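Speaker notes - Grasp planning talk, Thursday slot, 20 min plus questions

Slide 1. Title. Say hi, thank the organizers, say the name of the planner once (Grastari) and move on. Don't do the joke about the name.

Slide 2. What we set out to do. Two arms, two hands, one counter, household stuff. Software only for this talk - no hardware numbers, people can ask me after. Everything tonight ran in simulation, say that early and say it twice.

Slide 3. The old stack. Perception gives object poses, planner picks a grasp, controller follows the path. Each piece fine by itself. Trouble was the hand-offs. Planner took 210 ms per query and by then the pose it was using was old. Controller would get a path for where the thing used to be. Show the timing chart, leave it up, let people read it.

Slide 4. What changed. One shared world state, time stamped, everybody reads from it. Planner is allowed to say "I don't know yet" and the controller holds. Sounds small. Took us most of August. Yetunde Eze wrote the stamp checker, credit her here, not at the end when people are packing up.

Slide 5. Kitchen scene. Go slow on this one. Left hand is open, right up against the side of the pot, and the right one is reaching over past the tray toward the white thing and the metal frame. Point out that these are two very differnt jobs for the planner. Pot is big, easy to see, easy to bump. The frame is thin, and thin stuff is where our collision checker used to cheat.
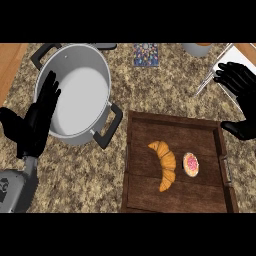 Srisuk, reading the draft of these notes, wrote in that the thin metal frame is a bad test by itself, a checker can pass it by padding everything and then the hand never gets near anything useful. Fair. Answer on the next slide.

Slide 6. Padding. We started with fat padding on all objects. Safe, useless. Now padding depends on how sure perception is. Sure about the pot wall, thin pad. Not sure about the frame, thick pad, and it shrinks as more views come in. Number to give: 1,000 random layouts, 152 ended with the planner refusing to move. Old version refused more but we never logged it right so DON'T quote a figure.

Slide 7. Where the refusals come from. Mostly two arms wanting the same bit of air. We plan left first, then right treats left as a moving obstacle. Cheap, a bit dumb. Joint planning is better on paper but blew the time budget. Somebody will ask. Say we tried it, say it's in the repo behind a flag.

Slide 8. Tooling. The replay viewer. Pick any run, scrub back, see what each module believed at that moment. This is the part I'd tell people to steal. Every bug we found after the first month was found in the viewer. Demo if wifi ok, otherwise skip to the stills - do NOT wait for the page to load like last time.

Slide 9. What's bad. Soft things modeled as rigid. Handles get the same treatment as the body of the object, wrong. Perception tests only use clean renders, so no noise, no bad lighting. Restarting the world state mid run still drops the first 100 messages. Known, not fixed.

Slide 10. Next. Noise on the camera input, then handles, then a real counter. Leave the contact slide up durring questions.

If short on time cut 7, keep 8.

Related talks
Keeping clocks honest across robot modules
Two arms, one planner: notes from Parkimton
Romance: a small language for writing robot tasks
Collision checking for thin objects

Comments (3)

mk_planner
Is the left-first order fixed? We swap it based on which arm has the shorter path and got fewer refusals.

Dell
The confidence padding makes sense but what happens when perception is sure and wrong? Would like a slide on that.

tomasz r
Second the replay viewer. Ours only keeps joint angles and it's close to useless for planner bugs.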